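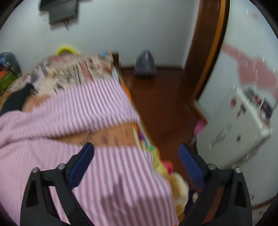 Fendomthorpe open day, women's side: notes from the touchline

Got there late. Parking at the training ground is one gravel lot and it was full by mid morning, so I left the car by the feed store and walked. November, gray, wind straight across from the far goal. Gates were already open and the first group had gone around without me.

So, quick version for anyone who asked on the board: yes worth going, yes you can watch the first team train, no you can't get on the main pitch.

The tour

Starts in the clubhouse, which is smaller than it looks on the website. Trophy case on the left, mostly youth stuff plus the regional cup from the promotion season. Then the corridor with the team photos. They go in order and you can watch the shorts get longer and then shorter again. A kid in front of me wanted to know why there were no women in the first half of the corridor. Guide said the women's team didn't exist then. Kid not impressed with that. Fair.

Locker room next. Home side only. They've redone it since I was last in, new benches, a proper physio table, showers that aren't shared with the boys' academy anymore. The tactics board had been wiped clean before we came in, which I guess you'd do. Somebody had missed one arrow in the corner. I spent too long trying to work out what it meant. Left back overlapping maybe. Or just an arrow.

Gym was the surprise. The Halon money has gone in here, you can tell, new bikes and a rack down the whole side wall. Two players were in there doing rehab work and they let us stand in the doorway for a minute. Nobody asked for pictures which was decent of everyone.

Training

This is what I came for. They ran 11 against 11 on the back field, short game, coaches stopping it every couple of minutes. Hard to hear much in the wind. What I got:

Pressing from the front again. Last season they dropped off as soon as they lost the ball and it drove me up the wall. This time the front 3 went straight after it, and the midfield came up behind them. When it worked the other side couldn't get out of their own third. When it didn't there was a huge gap in front of the back line and one long ball did the lot of them.

Set pieces. They spent a long time on corners. Near post flick, back post run, over and over. Three went in that I saw. Keepers were not happy. Given how many we've left on the table from corners this year I'll take it, even if it was agianst our own defense.

The new number 7 looks quick. Really quick. Crossing still a bit hit and hope but she beat her marker every time on the outside and she tracks back. Start her against Mishra Athletic please. Their fullbacks don't turn well.

Not convinced by the back line. They're playing out from the keeper and it's slow, and there was one pass square across the box that made everybody around me suck their teeth. Monier Town would have scored from that. Monier Town did score from that, in the home game, twice.

Food etc

Chili, hot dogs, coffee out of the big urn. Line was long, chili was good, coffee was coffee. Cash only, bring small bills. The merch table had the away jersey but only in youth sizes, more due before the cup game they said. Scarves still the old crest.

Q and A

Short, in the clubhouse, standing room. Head coach took questions and was friendly enough, didn't give away much. On the playoff: one game at a time. On the stand roof: waiting on the permit. On why the games kick off at noon when half the youth teams are still playing: she said she'd like that changed too, and got a round of applause for it. Somebody asked about ticket prices and was told no change this season. Nothing on next season. Make of that what you will.

I had to leave before the youth match so can't tell you who won. Heard a big cheer from the lot so somebody scored.

If you're going to the next one, get there early, go on the first tour, and then head straight to the back field and stand at the clubhouse end where theres a hedge. The far side has no shelter at all. My ears still hurt.

Back for the Mishra game. Section by the corner flag as usual, come say hi.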